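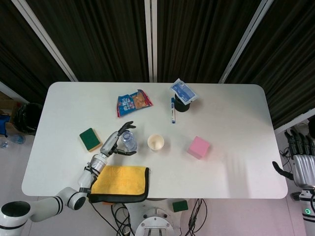
1/ Results from the cluttered-table grasping study are now complete. Short version: choosing the hand's pre-shape before the arm moves, from a single head-camera image, gives fewer failed grasps than choosing it on approach.

2/ Task: the robot is given an object name ("bottle", "sponge", "marker") and has to pick that object from a table of mixed household items. Objects are placed at random, and they may lie on their side or lean on each other.

3/ Training data: 3,000 teleoperated grasps, collected by Josué Dantas and Hakim Ngau. Each one is labelled with one of 4 pre-shapes: wide wrap, narrow wrap, flat pinch, tip pinch. Labels were assigned from finger joint angles at first contact, with no hand annotation.

4/ Baseline: same network, same data, but the pre-shape is re-estimated at every step of the approach. We expected this to win. More images, more chances to correct.

5/ Over 500 test trials per method, the baseline changed its mind late in many of its failures. The hand starts to cover the object, the estimate degrades, the fingers re-open or close early, and the object gets pushed.

6/ The gap is largest for clear plastic bottles lying down. Segmentation on them is poor to begin with and gets worse once the fingers are in view. For soft items (foam, towels) there is almost no difference between methods.

7/ Fixed pre-shape does worse in one case: a light object that rolls after it is touched. Paper cups are the usual example. Valdir Xavier is testing a rule that allows one re-estimate if the object centre moves more than 10 mm.

8/ Limits. One hand model, one table height, right and left arms trained separately. Crumpled packets were scored as a success if lifted by any part, which is generous.

9/ Code is in the Drarley repo under preshape/. The trial logs need cleaning first and should follow in July. Questions about the labelling script to Josué, please.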